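# What should I ask for at a robot open day if I want to see small parts handled?

**Posted by Wosta, 22/05/2022**

I help run a small shop that puts together wiring kits for trailers and farm equipment. We pack a lot of blade fuses by hand. The Provness workshop is having an open day next month and we have a booking for 45 minutes at one of the benches. They said we can bring our own parts if we let them know first.

I have never been to one of these. I don't want to stand there and watch a robot stack cubes. What should I bring, and what should I ask them to show? My boss wants to know if a two-arm setup could pick fuses and seat them in a block. We do 3000 blocks in a busy month, so it isn't a huge volume.

Also, can you get close to the bench, or is it all behind glass?

---

**Lăcrămioara Radu**

I went to the March one for the same kind of reason (relays and fuses, in my case). You can get fairly close. There was tape on the floor and you stay behind it while the arms are moving. When they stop, the person running the bench will let you lean in if you ask.

The bench I booked had two arms over a yellow table. The part I found most useful was the work with the blade fuses, and they had the wrist camera view up on a monitor next to the bench. I asked for a copy and they emailed it to me that evening. 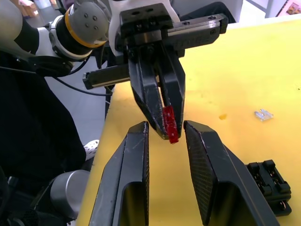
## What I would bring and ask

- **Bring your real parts, including the clear ones.** There was a red fuse in one gripper and a clear one lying on the table. The red is easy to see. The clear one is much harder to make out against the yellow, and if you pack clear fuses you should ask to see them found and picked several times.
- **Bring your own block.** Theirs was a black fuse holder with raised slots. Yours may be tighter. Ask them to push a fuse all the way in and then check it yourself with a puller.
- **Ask about the fingers.** The ones on the near arm are big compared with a fuse, and one has a crosshatched grip pad. The fingers holding the red fuse had light scratches on the flat faces. Ask how often they change fingers and what a set costs.
- **Ask why two arms.** The red fuse was held upright in one gripper with the other one open just below it. My question was whether a handoff saves anything over putting the part down and picking it up again. The answer I got was "it depends on which way up you need it," and that is fair, but get them to do it both ways and time it.
- **Ask what happens on a miss.** Drop one on purpose if they let you. I wanted to know whether it stops, tries again, or carries on with nothing in its fingers.

Write down the times yourself. I had a kitchen timer and a notepad and that was enough. I would also send the part numbers ahead, at least 8 working days before. I sent mine late and they only had time to set up for one of my two sizes.

On your volume, I can't tell you if it pays. We decided to wait. The price we were quoted did not include the feeder, and loose fuses in a bag are a different job from fuses already spread out on a table. Make them tell you which one they are quoting.

---

**Kaltov**

just go and look. take earplugs, the compressor by the door is loud. parking is free behind the building but it fills up early

---

**Aidoo**

I agree with most of what Lăcrămioara wrote. Two things to add.

First, don't judge it on speed alone. Demo benches are often run slow when visitors are in the room. Ask what speed setting they are on and ask for the full-speed number in writing.

Second, bring a mixed lot. When I visited a different shop I took 335 fuses in one bag, all the same batch, and everything went fine. Then we tried a second brand at home and the bodies were slightly wider. I should have had both with me that day. If you buy from more than one supplier, put a handful from each in labeled bags.

For seating them in the block, ask if they measure force on the way in. A fuse can look seated and still be sitting high on one side.

---

**Wosta**

Thanks, this helps. I will send them our block and both fuse brands this week and ask for the clear ones specifically. I'll post the times here after the visit.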